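Spent the afternoon at the Jistex open day in Condthorpe and I have to get this all down before I forget it. Thread!

First thing: it's a real working office. You come in, someone hands you a badge (mine was number 209), and then you just wander between the desks and ask whatever you like. People were so generous with their time.

The part I could have watched until closing was the teaching work. A person stands at a desk with a gripper in each hand and does ordinary chores with them -- picking up a cloth, tidying things on a desktop -- and those recordings are what the robot learns from.
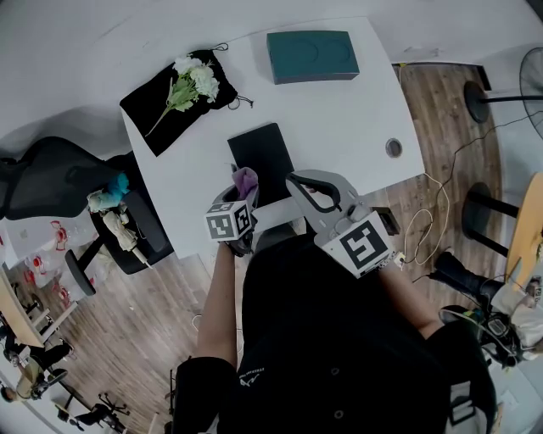
The blocky black-and-white patterns on the grippers let the cameras work out exactly where each hand is. I asked so many questions about those. So many.

They told me one desk-tidying task had 414 recordings so far and they want a lot more. Cloth is the hard one, apparently! It never folds the same way twice.

And yes, visitors got a turn. My fingers wanted to do everything and the gripper only opens and closes. Took me forever to pick up a pen. I was grinning the whole time.

There was a short talk from the Kokkinos team too, 80 chairs and people standing at the back. Great questions from the kids up front.

Next one is in March. I'm going again -- bringing my sister this time, she'll love it.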